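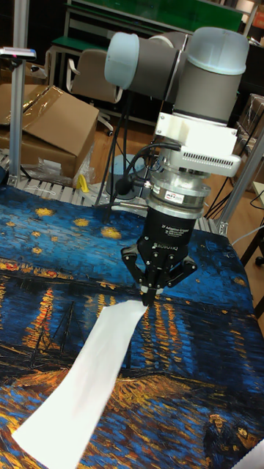
Thoa Huỳnh objected that a printed tablecloth hides creases a plain one would show, and asked for a plain control. We added one — undyed, same weave — for 20 of the trials.

Legibility of white items on patterned cloth was scored by 21 raters. Flat sheets were found fastest where the ground was dark and even. A single white sheet on the printed night sky, as in Figure 2, has a folded corner that casts a small shadow, and we coded such corners as a separate cue.
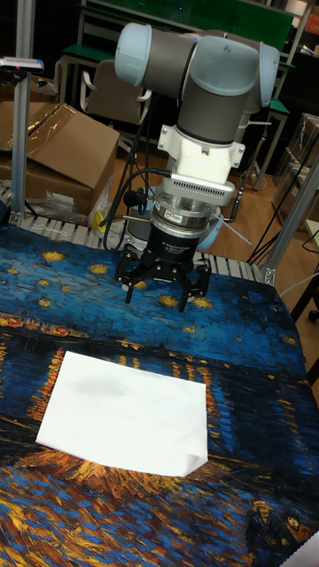 Figure 2. White sheet on printed cloth.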